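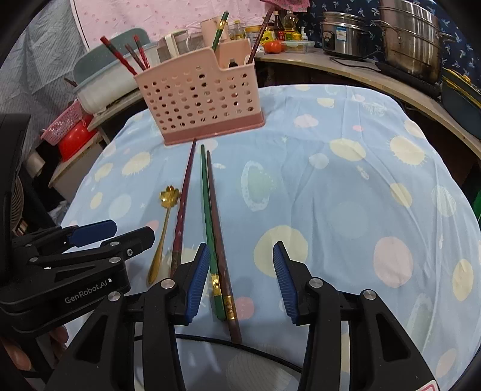 How do I stop a chopstick holder from growing mold in the bottom?

Stand the chopsticks handle end down, give them space to drip, and wash the base tray every time you wash the holder. Most of the trouble starts in the tray, where a little water sits all day under the part you look at.

Ticket 921
Opened by: Iveta Holub
Product: Sosham utensil holder, pink, with separate base tray
Status: Solved

Iveta Holub
Hi all! I love this holder, it fits all our chopsticks plus the spoons, and I'd really like to keep it. But since February there has been a musty smell coming from it, and last week I found black specks in the corners of the tray. The holes higher up look fine. We keep it beside the sink. Chopsticks go in straight after rinsing, tips down, all of them packed in the big compartment.

Two of the older lacquered ones also feel a bit rough near the tips now. Is that the same problem or a different one?

Maarja Sproģis (Sodutik household help desk)
Hi Iveta, great details, thank you! This is very fixable. Please try these in order:

1. Take everything out and lay it on a cloth.
2. Pull the tray off the bottom. It's snug the first time. Push with both thumbs from one short side.
3. Soak holder and tray in warm water and dish soap for 30 minutes.
4. Go over the holes and the inside corners with an old toothbrush.
5. Let both parts dry completely before you snap them back together.

Don't soak the lacquered chopsticks. Wash those by hand and dry them with a towel. The rough tips are probably wear, but could you run a fingernail along them and tell me if anything flakes?

Iveta Holub
I had no idea the tray came off!! I've been rinsing it as one piece for ages. There was a whole ring of gunk under there, yuck. Soaked, scrubbed, and the smell is about gone. One spot in the back corner won't budge.

Fingernail test: one pair flakes, the other is just dull.

Maarja Sproģis
Hooray for the tray! For the last spot, mix baking soda with a few drops of water, leave the paste on for 17 minutes (my own magic number, it dries out after that) and brush again.

Please retire the flaking pair. The dull pair is fine to keep using.

While everything is out, it's a good moment to sort them too. Match them by color and by the band near the handle, and check each tip as you go.

Iveta Holub
Did the sorting on the big table this afternoon and it was so much fun. I found a partner for one I'd given up on, hiding among the Dravia set my aunt gave us. The paste worked too, corner is clean!

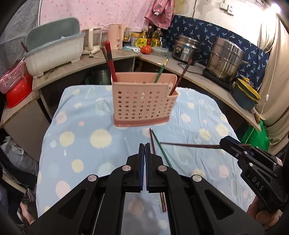
Sorting in progress: dark red and green on the cloth, brown in the gripper at the right, the others still in the holder.

One more question. Is it OK to put the long spoons in with the chopsticks, or do they need their own spot?

Maarja Sproģis
They can share! Try the spoons in the lower compartment so the bowls don't trap the chopsticks against the side. If it feels crowded, move the ones you rarely use to a drawer once they're dry.

Iveta Holub
Moved the guest pairs to the drawer, and the holder now lives on the other side of the sink, next to the Ionescu dish rack, where it catches the breeze from the window. Checked again this morning: tray dry, no smell at all. I'm so happy with it! You can close this one.

Maarja Sproģis
Wonderful news, closing now. If the specks come back, reply here and the ticket reopens for 30 days.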